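Pre-opening walk, Druvden shared path + picnic area, 26 April 2024
Walked by: Ramil Soriano. Follow-up: Zihan Deng

Did this in a rush before the school group, sorry for the typing. OK = no action. FIX = job raised. WATCH = look again next walk.

## 1. Car park and gate

- [x] Gate swings, latch catches – OK
- [ ] Bollard by the accessible bay – FIX. Leans, base bolts rusted. Tormod Berge has the key for the lock-down one, ask him
- [x] Wheel stops – OK, paint faded
- [ ] Drain grate – WATCH. Leaf litter again, cleared by hand. Bars run the same way as bike tyres, want it turned 90 degrees

## 2. Shared path

- [x] Width clear for prams and bikes – OK
- [ ] Joint lips – FIX one only, near the second bench. Toe-catcher. Grind it, don't patch, the November patch has lifted allready
- [x] Edges – no drop-off worth a job. Topsoil low on the creek side, around 300 mm strip
- [ ] Overhanging branches – WATCH. One wattle at head height for a rider

Straight stretch is the bit people ride fast on. Would still like a KEEP LEFT stencil at each end, asked for last year, no answer from Kukis on the quote. 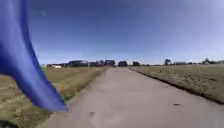 ## 3. Picnic area

- [x] Tables – OK, one splintery plank sanded on the spot
- [ ] BBQ no. 2 – FIX. Igniter button sticks in. Taped off, sign up. Idier to attend
- [x] Bins – emptied, lids shut
- [ ] Tap – drips. Washer, Jong-dae Joo has spares in the ute
- [x] Softfall – raked, no glass or sharps found

## 4. Toilets and first aid

- [x] Lights, locks, grab rail – OK
- [ ] First aid box – FIX. No saline, bandages out of date. Reorder from Yaman, same kit as before
- [ ] Emergency marker sign – WATCH. Sunscreen or something smeared on it, wiped but number still hard to read at arms length

## Comments

Zihan – lip at the second bench first please, then the bollard. BBQ can wait, the other one works.

Tormod E. wants the mower kept off the path edge till the topsoil is done. Fine by me. Has anyone told the contractor?

Job no. for the grind is 71.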